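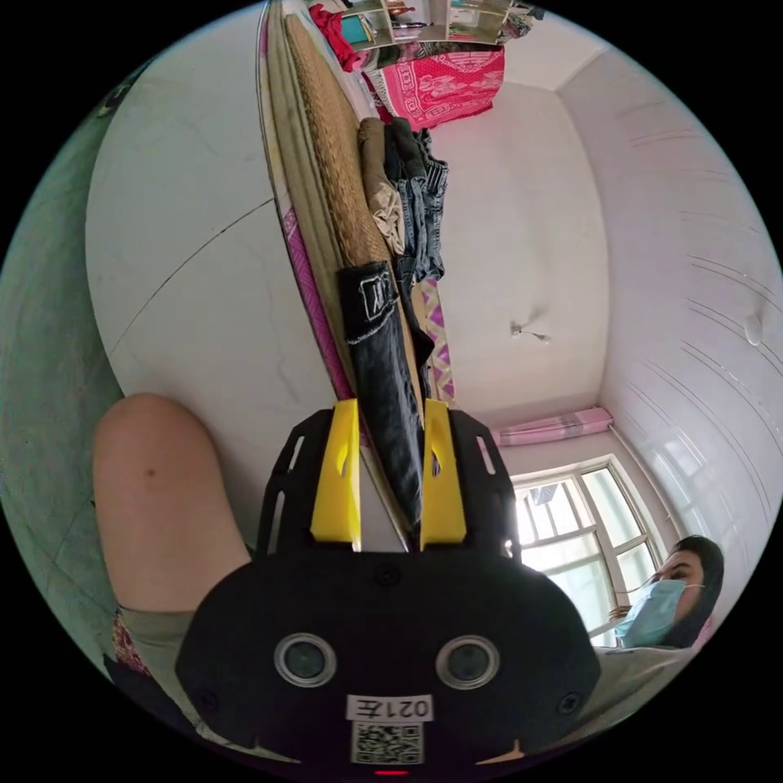

Fig. 1. Etiqueta branca com a inscrição 021左, impressa de cabeça para baixo, e código QR.

Cuidados com os Têxteis em Casa
Apontamentos da aula 4 – Tecidos escuros, lavagem e arrumação

Bem-vindos de volta! Na aula anterior ficámos a meio da conversa sobre fibras, e prometi que hoje começávamos pela pergunta que me fazem todos os anos, às vezes logo no corredor: por que motivo a roupa preta deixa de ser preta?

A resposta curta é que há duas coisas diferentes a acontecer, e convém não as confundir. A primeira é a perda de corante, que sai na água da lavagem, sobretudo nas primeiras vezes. A segunda é o desgaste da superfície – as fibrilhas do algodão levantam-se com o atrito, espalham a luz e a peça parece cinzenta, mesmo quando o corante ainda lá está quase todo. (Quem quiser aprofundar encontra isto na página 51 da sebenta.)

Daqui saem os conselhos práticos, que repito com gosto porque são os que as nossas avós já davam. Virar a peça do avesso. Água fria ou pouco quente. Ciclo curto, tambor sem ir a abarrotar, detergente líquido bem doseado. O excesso de detergente não lava melhor e deixa aquelas manchas esbranquiçadas que tanta gente toma por desbotado.

Secagem

Sempre à sombra, e do avesso também aqui. O sol direto degrada muitos corantes, e os pretos podem puxar para o castanho ou para o verde conforme a receita da tinturaria. Peças pesadas, digamos um moletão de 400 g por metro quadrado, secam melhor deitadas, bem esticadas com a mão enquanto estão húmidas, e com uma volta a meio do dia.
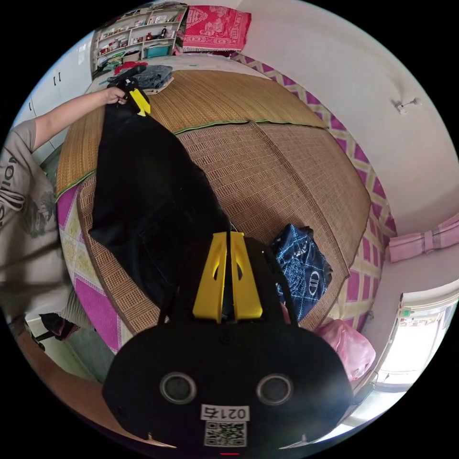 Norbert Šťastný perguntou-me, no fim da aula de dezembro, se o vinagre no enxaguamento fixa mesmo a cor, como a mãe dele sempre garantiu. Respondi-lhe que, nos tecidos tingidos com os corantes modernos habituais, não fixa. Pode ajudar a tirar restos de detergente, e talvez venha daí a boa fama, mas o corante que está solto vai sair na mesma.

Arrumação

Dobrar ou pendurar? As malhas dobram-se, para não ganharem bicos nos ombros; os tecidos planos agradecem um cabide largo. Antes de guardar a roupa de inverno, lavem-na e deixem-na secar por completo, mesmo a que parece limpa, já que as traças apreciam muito os restos de suor nas lãs.

Para a próxima aula

Tragam uma peça escura já com bastante uso e espreitem a costura interior, onde a cor costuma estar mais bem conservada. Vamos compará-la com o lado direito, junto à janela. Leiam também o capítulo sobre lãs, com calma, e anotem as dúvidas na margem.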